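Chapter 4

Why the Letters Are Where They Are

I learned to type on a Tuesday evening course above a carpet shop, when I was 18, and I hated every minute of it. Our teacher, Munther Salameh, laid a tea towel over our hands so that we couldn't peek, then read out words for us to type in time with a ticking clock. By February I could manage 40 words a minute (on a good night!) and I'd stopped thinking about where the letters were. It took me years to wonder who had put them there in the first place.

That's the question for this chapter, and I think it's a lovely one, as it gets us straight into the trouble with standards. In Chapter 3 we looked at screw threads and railway gauges, things most of us never touch. A keyboard is different. You've probably used one today, you may be using one now, and your fingers carry a map of it that you'd struggle to draw on paper. Try it before you read on. Most of my students get the top row right, wobble somewhere in the middle, and give up completely at the bottom.

The layout most English speakers use is called QWERTY, after the first six letters along the top row. It goes back to the typewriters of the 1870s, and you'll often hear that it was designed to slow typists down so that the metal arms wouldn't jam. It's a cracking story, and I told it to classes myself for a long time. The evidence for it is thin. Some historians think the needs of telegraph operators had more to do with it, and others think the letters were shuffled about bit by bit as the makers tried things out. We'll go through the arguments in section 4.2, and I'll try not to nudge you too hard towards my own favourite.

What we can say for certain is that the arms have gone and the layout hasn't. Buy a new keyboard today, mint green with cream keys if you fancy it, and the letters will very likely be in the old order.

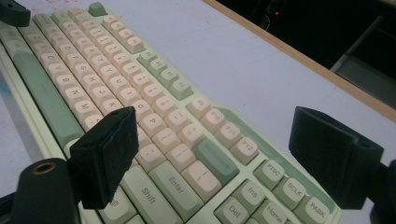

4.1 Getting stuck with a choice

Economists have a name for this sort of thing: path dependence. It sounds grander than it is. It means that where you end up depends on the steps you took to get there, including the small early ones that hardly seemed to matter at the time.

Let me give you a case to carry through the chapter. Picture two firms, Clunier and Irnura, selling typing machines in the same town. Clunier's layout is a bit slower to use, but Clunier got there first and has sold 207 machines, while Irnura has sold 18. You run an office and you need a typist. Which machine do you buy? You'll want the one that most typists already know, won't you? And if you're a typist looking for work, you'll learn the one that most offices already own. Each sensible choice makes the next one a little more lopsided, and by the time Clunier has sold 700 machines, Irnura could be giving theirs away with a free lamp and still be in trouble.

Keep hold of that loop between buyers and learners. We'll put some numbers to it in 4.3, where Kosmas Konstantinidis has kindly let me use his classroom game with the coloured counters. You'll need a partner, a coin and a fair bit of patience.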